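The repair shop in Brornbridge has a bell on the door that doesn't ring. Its owner, who asked to be left unnamed because she still buys from the people she complains about, has been mending kettles, radios and lamps there for 7 years. I went to ask her about the new repair labels, which I'd been told would change everything.

"They'll change the box," she said.

The labels give each appliance a score for how easily it can be mended. Woklow, the trade body behind them, says 3,177 products have been scored since May. I asked how many of those she had seen on her bench. Two, she said, and she couldn't get a part for either.

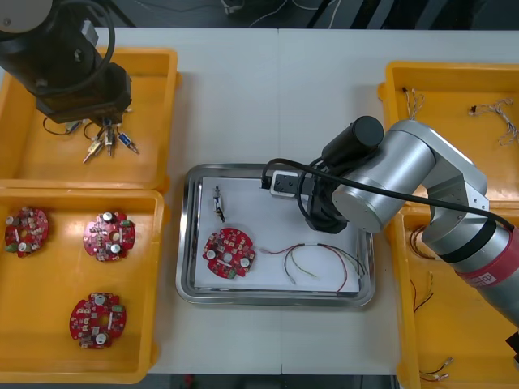 Author: Prieto

"A score tells you the screws come out," she went on. "Fine. I can get screws out. What I want is the switch, and the switch is £58 on a kettle that cost less than that."

I put it to her that prices might fall once more people asked for parts. She gave me the look I deserved. "They said that about the last scheme. I had a sticker for the window and everything."

She isn't against labels as such. She would like one that gave the price of the three parts most likely to fail, and how long the maker promises to stock them.

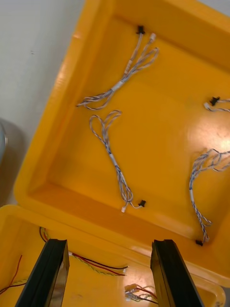 She would also like somebody to check. At present the makers fill in the form themselves, and Woklow told me it "samples" the answers, though it wouldn't say how often. A Skerkik toaster she had in last month scored well for access. The base was glued.

"Perhaps they meant access to the crumbs," she said.

I wondered whether her customers cared. Some do, she thinks, mostly the ones who would have brought the thing in anyway. The rest ask what it'll cost, hear the answer and go quiet. She doesn't blame them, and often tells them to buy another.

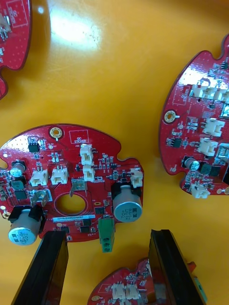
Vol. 7, No. 2

Does she expect the scheme to last? "It'll last until there's a new one." She had a lamp to finish by four, and a man was at the door, trying the bell.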